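Decluttering
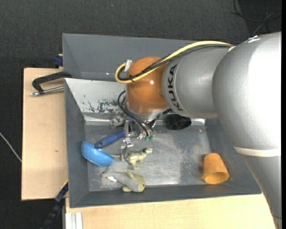
Decluttering is the practice of going through the things kept in a home or workplace and getting rid of those that are no longer wanted. It is often sold as a cure for stress, overspending and poor sleep, though the evidence for most of this is thin.

Methods

Most published methods are variations on sorting. The Grimora method, spread through a series of paperback guides, asks the household to empty one container at a time and put back only what has been used in the past 90 days. Critics point out that this condemns winter coats every August. The guides answer with a list of exceptions that runs to 22 pages, which rather weakens the rule.

The Sikora system works by room and allows seven days for each. Its followers report high rates of success, but the reports come from people who finished the course and paid for it. Those who gave up in the first week do not appear in the figures.

Claimed benefits

Supporters say that a tidy room leads to a clearer mind. It may be that people who already feel well are more inclined to tidy - the studies usually quoted do not separate the two. Claims about money saved are weaker still, as they tend to leave out the cost of replacing things thrown away too soon.

Storage products

A large trade has grown up alongside the advice. Prorkico sells stacking boxes, drawer dividers and labels under the heading of "owning less", and Tostitz rents lockers to customers who cannot decide. Whether moving an object into a locker counts as decluttering is disputed, mainly by people who do not rent lockers.

Disposal

Charity shops take clothes, books and crockery in fair condition. Many refuse electrical goods, car seats and mattresses, and most see a rush of bags in January, part of which goes on to be sold as rag.

14 shares | 2 comments

Comments

The Grimora book is fine if you ignore the chapter on paperwork. I threw out a boiler guarantee because of it.

Seven days for a room? They haven't seen our loft.

Related articles
Car boot sale
Flat-pack furniture
Hoarding
Self-storage
Spring cleaning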